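Prernico Série Completa – edição em caixa, 14 discos

Referência: 1,472
Editora: Primarport
Suporte: DVD, zona 2, PAL
Formato de imagem: 16:9 anamórfico
Áudio: romeno, estéreo; dobragem em castelhano, estéreo
Legendas: português, castelhano, romeno para surdos
Episódios: 35
Classificação: maiores de 16 anos

Prernico é um drama criminal em 35 episódios, escrito por Sânziana Cozma e realizado por Aurel Stanciu. A ação decorre na cidade portuária de Rutby, onde a contabilista Ilinca Tudose herda do irmão uma empresa de transportes e, com ela, as dívidas deste a uma rede de contrabando. Os primeiros oito episódios seguem a auditoria às contas da empresa. A partir do nono, o argumento divide-se entre o processo judicial e a disputa interna da família Tudose pelo controle do cais.

A presente edição reúne a montagem integral, com as cenas retiradas na primeira emissão repostas no respetivo lugar. A duração dos episódios 12, 19 e 27 é por isso superior à indicada nos guias de programação. A ordem dos episódios é a de produção; a ordem de emissão trocava o quinto com o sexto e vem indicada no folheto.
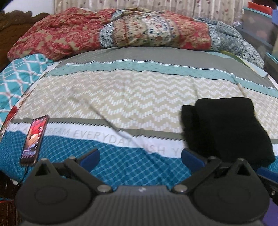 Lençol estampado com a inscrição «DREAM EVERYDAY».

Elenco principal: Delia Filip (Ilinca Tudose), Darius Barbu (inspetor Manea), Amparo Ortuño (Consuelo Rey, advogada da rede em Valência). A voz de Amparo Ortuño na dobragem castelhana é a da própria atriz. As restantes vozes foram gravadas em estúdio com elenco distinto e constam dos créditos do disco 14.

A imagem foi transferida a partir das matrizes digitais da produção. Os genéricos dos episódios 1 a 4, cuja matriz se perdeu, provêm de uma cópia de emissão e apresentam definição inferior. O ruído visível nas cenas noturnas do cais é de origem e não foi filtrado. O áudio romeno não sofreu alterações de nível entre episódios; na pista castelhana foi corrigido um atraso presente na edição anterior, a partir do episódio 22.

Conteúdo da caixa:
Discos 1 a 12 – episódios 1 a 35
Disco 13 – entrevistas com Sânziana Cozma e Aurel Stanciu, ensaios de leitura
Disco 14 – final alternativo, créditos de dobragem, galeria de cenários
Folheto de 368 páginas com os guiões dos episódios 1, 9 e 35

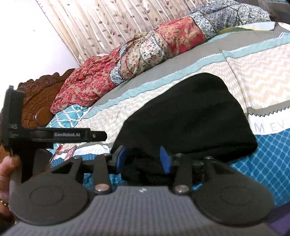 Os discos vêm em bandejas duplas, com sobreposição parcial. Para retirar o disco inferior é necessário retirar primeiro o superior. A caixa exterior é de cartão rígido e abre pelo lado direito; a lombada traz o título e a numeração dos volumes.

O final alternativo só tem legendas em português e castelhano. O disco 13 não inclui a pista dobrada – as entrevistas são apresentadas em romeno, com legendas. O folheto está impresso em português, em tradução feita a partir dos guiões de rodagem, pelo que algumas falas divergem das legendas.

Compatibilidade: leitores de DVD de zona 2 ou multizona. A reprodução em consolas não foi verificada pela editora. Não inclui código de transferência digital.

Disponibilidade: expedição a partir de 6 de maio. As reservas efetuadas antes dessa data mantêm o preço de lançamento. Discos com defeito de leitura são substituídos individualmente, mediante devolução do disco em causa; não é necessário devolver a caixa completa.

Artigos relacionados
Prernico – Banda sonora original (CD)
Prernico – Volume 1, episódios 1 a 8 (DVD)
Rutby, o Cais Norte – romance de Sânziana Cozma
A Casa Tudose – telefilme (DVD)
Novembro em Rutby – minissérie (DVD)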